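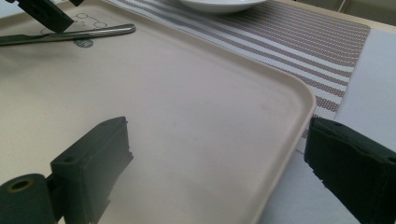 Beige tray, rounded corner

Re: [plomwood-viewers] Flollier season 3

> Does anyone know if season 3 is the last one? The Brasmont
> page still lists it as ongoing, and my guide only shows
> 4 episodes.

The guide is wrong on the count. Honorato has it down for eight, with the first four in January and the rest after the break. I haven't seen anything about a fourth season either way. The recap thread is in the archive, message 496. Please trim your quotes when replying there.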